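Section 2: Setting Up the Play Market Table

Welcome to the fun part! If you've worked through Section 1, your Saithong play-food set is unpacked, wiped and sorted, and you're ready to turn an ordinary tabletop into a market stall. Set-up goes quickly once you've done it a time or two, and after that most children can do a good share of it themselves (they usually want to, and they're very particular about where the strawberry goes).

Everything in this section works with the standard set, part 908, and with the smaller Jivon starter set. If you have the starter set, skip step 9.

Before you begin

You'll need:

A table with a flat, smooth top
The play food from your set
One wide roll of clear packing tape
Paper for price tags
A soft, dry cloth
A tray or shallow box for put-away time

Pick a table your children can reach across without leaning on it. A light-colored top is lovely for this, as the reds and greens really jump out. Natural wood is fine, knots and streaks and all, and you don't need a tablecloth. In fact we'd leave the cloth off, because the round pieces catch in the folds and the little ones get frustrated.

CAUTION: Check each piece for cracks before every session. Split-apart food is made to come apart at the seam and nowhere else. Put any piece with a sharp edge or a broken half out of reach and see Section 6 for replacements.

Laying out the table

1. Clear the work area and wipe it down with the dry cloth. Crumbs and grit scratch the plastic, and they get into the seams too.

2. Lay the roll of tape flat near the middle of the table. This is your "counter." It marks the spot where shopkeeper and customer meet, and it's heavy enough that it stays put when somebody gets excited.

3. Put one bright piece close to the tape, on the shopkeeper's far side. We like the strawberry for this.

4. Put a second, plainer piece on the near side, a little off to the left. A cookie or a slice of bread is perfect.

5. Leave the rest of the food in the tray for now. Yes, really! It's tempting to tip it all out, but three things on a table get a much better game going than a heap does.

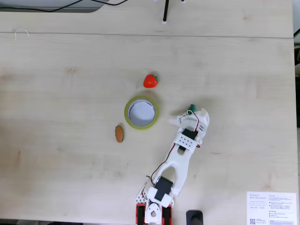

6. Ask the shopkeeper to name each item and decide what it costs. Write the prices on slips of paper and lay them beside the food. Don't correct the prices. When Prapai Chaimongkol tried this layout with her mixed-age group, a single cookie went for 1000 and the bread was free, and the haggling that followed kept everyone busy until snack time.

7. Let the customer choose one item, pay for it however you've agreed (buttons, paper coins, a handshake) and carry it away.

8. Swap roles and restock from the tray, one piece at a time.

NOTE: If a round piece keeps rolling, give it a quarter turn so that it rests on its leaves or on a flatter side. The leafy cap on the strawberry makes a very good kickstand.

Adding the vegetable side

Once the first few sales have gone well, it's time to grow the stall. You'll find that children start asking for this on their own, usually with a loud "we need vegetables!"

9. Bring out one green vegetable and set it to the left. Keep the fruit to the right, so the stall has two sides.

10. Stand the tape roll up on edge if you'd like a backdrop for the fruit. Press it down gently and let go slowly to make sure it stays. Lay it flat again if the table wobbles.

11. Invite the customer to order by color, by shape or by what it would taste like. "Something red and sweet" is a great first order. 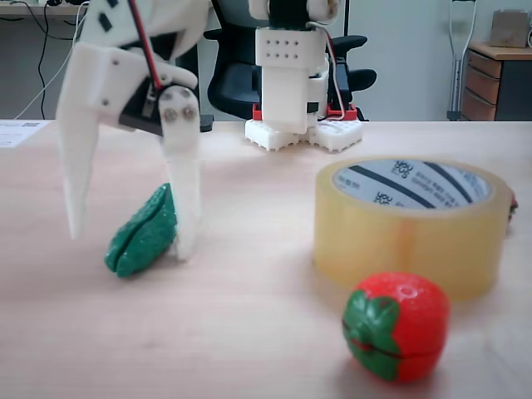

Split-apart food is where the stall turns into a kitchen, and it's our favorite thing in the whole set. Every two-part piece has a seam where the halves meet, and finding it is a good little job for small fingers before any pulling starts. On the strawberry, look for the line that runs across the red part; on the green vegetable it shows up as a split line in the glossy skin. Once children know what they're looking for, they'll go through the entire tray hunting for more.

12. Hold one half in each hand and pull straight apart. Twisting wears out the fastening.

13. To close the piece, line up the edges first, then press until it feels snug.

14. If the halves won't meet, look inside for grit or a scrap of paper and brush it out with a dry finger.

CAUTION: Halves can roll under furniture. Count the pieces back into the tray before anyone gets down on the floor with a younger brother or sister.

Using the tape

The tape has a second life as shop equipment. Tear off short strips yourself and stick them lightly along the table edge, and the shopkeeper can use them for fastening price tags to the tray. Keep tape off the food, where it leaves a film that's a nuisance to clean, and test it somewhere hidden before using it on a varnished tabletop. Adults should handle any cutter.

Save the cardboard core when the roll runs out! Nicanor Troncoso uses his as melon stands, and they're just the right width for a Sudeo cash box cup as well.

Putting away

15. Close every split-apart piece before it goes in the tray.

16. Fruit first, vegetables next, baked goods on top.

17. Keep the price tags. Tomorrow's shopkeeper will want to raise them.

For washing instructions, turn to Section 3.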